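Gripper keeps knocking over tall boxes in simulation – club project help?
Posted by Soslow in School & Club Robotics

Hello all! I help run an after-school robotics club and we've gone fully simulated this term, which has been brilliant fun. The task is to pick grocery boxes off a flat surface and stand them on a shelf. Short, squat boxes are fine. Tall thin ones get nudged by one finger before the other arrives, and over they go. We've logged 1,446 attempts since September and the tall boxes account for nearly all the failures.

The one we're stuck on at the moment is the red Jigglers box, upright, with the gripper coming in so there's a finger on each side. The gap either side is narrow, so any sideways error shows up straight away.
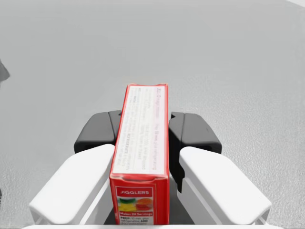
Plarnatberg
Ooh, we had this exact headache last year! Check how your fingers close before you touch anything else. If each finger is driven on its own, one will always land first, and a tall box with a small base won't forgive you. We linked ours so both move by the same amount – in our simulator it was a single setting – and the toppling nearly vanished overnight. The students were cheering.

Two other things worth trying. Look at where the centre of mass is, as ours had been left at the bottom corner of the model by mistake (took us weeks to spot, very embarrassing). And slow down the last bit of the close. We ramp the speed down over the final 16 steps and you barely notice the extra time.

Once that's working, shift the starting position a little on every run. It's great for showing the group how much error the grasp can cope with, and they get really competitive about it!

Jitpraphai
more friction on the pads. worked for us

Stunimar
Friction helps once you're holding the box, but I'd be careful about turning it up too far. Ours started sticking to everything and wouldn't let go at the shelf. I'd do the linked fingers first, then run a batch of 143 or so with nothing else changed and compare.

Soslow
Linked fingers going in tomorrow at 4pm, thank you!! Will post the new numbers.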